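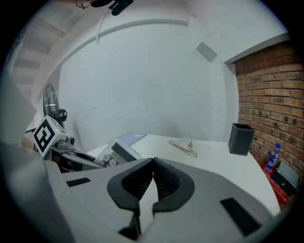
My sister's first question when I told her about the trip was whether you need to be any good with your hands to teach a robot, and I had to tell her no, because I got to try it and I'm the person who drops her keys twice on the way to the car.

The open day was at Nishad, in the old brick part of Istbridge, and I nearly drove right past it (the sign is on the Furnuvholm side, so look for the parking lot first). They had two ways of teaching going. In the back room it was the hand-held grippers, black fingers on a gray body, and you just carry the thing to the table and do the job yourself. Pick up the bulldog clip, set it down again, let go. The robot learns from the recording later. There's a black pen holder on the same table, and I badly wanted to drop the clip in it, but my instructions were clip only, so clip only it was!

What surprised me was how slow they want you. I went at it like I was clearing the dinner table and was told, very nicely, to start over. You come in straight, close the fingers, wait a beat, lift. By my fifth try I had stopped holding my breath.

Down the hall was the remote control setup, which they call Braler. You sit in a chair and move a pair of handles, and an arm on the other side of the room copies you. I found this one much harder! Your hands feel nothing, so I kept squeezing long after the sponge was flat. A kid next to me had it figured out in one go, of course.

They're after 3000 demonstrations for this one set of desk chores and had 2820 on the board when I left, so a few of those are mine, wobbles and all. Each visitor gets 30 minutes on the equipment, and mine went by fast. Coffee was free, cookies were gone by the time I got there.

They're doing another one in August and you do have to sign up ahead. Wear short sleeves, my sweater cuffs kept getting in the way of the handles.

Posted 12/23/19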